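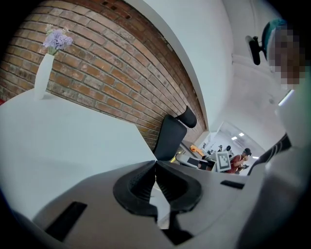 4. Recording demonstrations with the Flidon hand-held gripper

The Prasta policy was trained on 1000 demonstrations and will copy your bad habits as faithfully as your good ones. Record accordingly.

1. Wipe the lens. Fingerprints do not generalize.
2. Open and close the fingers 3 times. If the pads stick, see section 9.
3. Start the Girach logger and wait for the tone.
4. Hold still for 15 seconds, then do the task at the speed you would use if you weren't being paid by the episode.
5. Stop the logger before you put the gripper down. Otherwise the policy learns to put the gripper down, and it gets very good at it.

Note: Move the objects between episodes. Our October set used one layout throughout, and success on new layouts dropped to 20 percent. We had trained an expensive tape recorder.

Caution: Do not delete failed episodes. Tag them "fail" and carry on. The recovery method in section 6 needs them, and you will produce plenty.

Caution: Do not squeeze the trigger to see what happens while the logger is running. It gets logged.

Revised 1/27/23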